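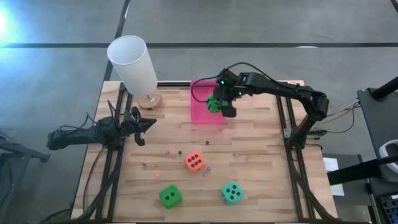
Sorting small parts on a butcher-block top

Dice and other small game pieces are easier to sort on a bare wood surface than on a cloth. Clear the near half of the table first and leave the tray toward the back.

Use a tray with a smooth flat floor and at least one raised wall. A bright color such as pink shows up well against pale planks. Large dice go in first, one at a time. The tiny pieces follow, swept together with a stiff card held at a low angle.

Place a table lamp at a back corner. Light from that side throws a short shadow off each piece, and strays become easier to find. Turn the shade away if glare appears on the finish.

Care of the top

Wipe along the strips with a damp cloth, then a dry one. Standing water opens the glue lines — dry any spill at once.

Oil twice a year. Kwadwo Owusu oils the Stalier top in his workshop in July and December, 2 thin coats each time, with a night between coats. Remove the excess after 20 minutes.

For light scratches, sand by hand with the grain and re-oil the spot. Do not use a scouring pad.

Storage

Keep large and tiny dice in separate lidded boxes. Mixed sizes take longer to sort the next time.

Last revised July 15, 2019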